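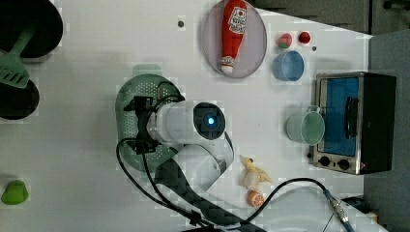 Joelle Boutros voulait savoir si la passoire va avec le lot ou s'il faut la commander à part, et si l'on peut racheter une seule pièce quand elle se perd. La passoire fait partie du lot. Le rachat à la pièce est possible pour presque tout, voir plus bas.

Lot cuisine et dînette Lusto
Vendu par Pullent, mise à jour de la fiche : 13/04/2020

Le lot Lusto réunit de la petite vaisselle de cuisine et des aliments factices. Il est prévu pour un coin cuisine d'école, une ludothèque, une salle d'attente ou un atelier où l'on travaille les gestes de la cuisine : prendre, poser, retourner, égoutter, ranger. Les poêles et la passoire ont une forme de vrai matériel de cuisine. Les fruits sont des jouets.

Contenu

Passoire ovale vert pâle, perforée, avec une poignée courte en languette.
Poêles noires.
Spatule ajourée verte.
Assiette ronde, teinte grisâtre.
Bouteille de ketchup rouge, étiquette blanche, bouchon blanc.
Poire verte.
Petits fruits ronds rouges, dont un avec une zone vert et rose.

Le carton contient aussi un torchon de rangement et une feuille d'inventaire imprimée. La feuille est à coller à l'intérieur du couvercle -- les utilisateurs qui la laissent dans un tiroir nous en redemandent une au bout de quelques mois. Le fichier peut être envoyé par courriel.

Les appareils de cuisine et la table ne sont pas compris dans le lot.

Caractéristiques

Référence : Skurnomine, série cuisine
Poids du carton fermé : 2000 g
Prix du lot : 100 euros, hors frais de port
Garantie : deux ans, hors perte et usure des couleurs
Conditionnement : carton avec couvercle, réutilisable pour le rangement

Les teintes peuvent varier légèrement d'une livraison à l'autre, surtout le vert. Si vous complétez un lot ancien avec des pièces neuves, la différence peut se voir quand elles sont côte à côte. Nous ne reprenons pas les pièces pour ce motif.

Installation

Une table claire et dégagée convient bien. Les poêles et l'assiette prennent le plus de place, il vaut mieux les poser en premier et répartir le reste autour. Pour un groupe, laissez le milieu du plateau à la pièce que l'on utilise et gardez les autres sur les bords.

La spatule se range dans une poêle. La passoire peut recevoir les fruits pendant le rangement, mais il ne faut pas fermer le couvercle en force par-dessus. Si le carton ferme mal, sortez la bouteille et couchez-la contre le bord.

Pour un meuble à étagères, prévoir un rayon pour les poêles et un autre pour l'assiette et la passoire. Les aliments se perdent moins dans un bac à part. Ce bac n'est pas fourni. Le modèle Nasrallah, que nous vendons séparément, rentre sous la plupart de nos tables basses.

Utilisation

Les poêles sont fournies pour la manipulation à froid dans le cadre de ce lot. Elles ne doivent pas être posées sur une plaque en marche avec des fruits factices à l'intérieur, même un instant. La bouteille est un accessoire et ne doit pas être remplie pour servir à table.

Avec de jeunes enfants, la présence d'un adulte est nécessaire. Pour les plus petits, retirez les fruits ronds et gardez la vaisselle.

Widad Sleiman a utilisé le lot tout un hiver pour des séances de tri par couleur. Elle met ensemble la poire, la spatule et la passoire, puis les fruits rouges avec le ketchup, et demande ensuite un autre classement : ce qui se mange, ce qui sert à cuire. Cela fonctionne sans matériel supplémentaire. Son compte rendu peut être demandé par courriel, il tient sur une page.

Entretien

Laver à l'eau tiède avec un peu de savon, rincer, essuyer. Les perforations de la passoire se nettoient avec une brosse souple. Ne pas utiliser de tampon abrasif sur les poêles. Pas de lave-vaisselle pour les fruits ni pour la bouteille -- l'étiquette se décolle. Laisser sécher à l'air avant de remettre dans le carton.

En usage collectif, un lavage par semaine suffit en général. En période de rhumes, passer à un lavage après chaque séance.

Pièces de remplacement

La passoire, la spatule, l'assiette et les poêles se commandent à l'unité. Les fruits se commandent par sachet. La bouteille n'est plus vendue seule depuis novembre, mais il nous reste quelques exemplaires issus de lots ouverts. Demandez avant de commander, le stock affiché en ligne n'en tient pas compte.

Indiquez toujours la référence et la couleur souhaitée. Pour les poêles, joignez si possible le diamètre du fond, mesuré à plat.

Livraison et retours

Les commandes partent de notre dépôt sous deux jours ouvrés. Le retrait sur place est possible sur rendez-vous. À la réception, vérifiez le contenu avec la feuille d'inventaire et signalez toute pièce manquante dans la semaine.

Les retours sont acceptés si le lot est complet et propre. Les frais de renvoi sont à la charge de l'acheteur, sauf erreur de notre part. Les établissements peuvent payer sur facture, après l'envoi d'un bon de commande signé.

Questions sur le lot : Ghassan Awwad, service commandes. Pour les devis de plusieurs lots, écrire à Elias Qudah en précisant l'adresse de livraison et les horaires d'ouverture de l'établissement.

2 commentaires | 100 partages

Pullent, matériel éducatif et de cuisine -- Contact -- Conditions de vente -- Tous droits réservés -- Haut de page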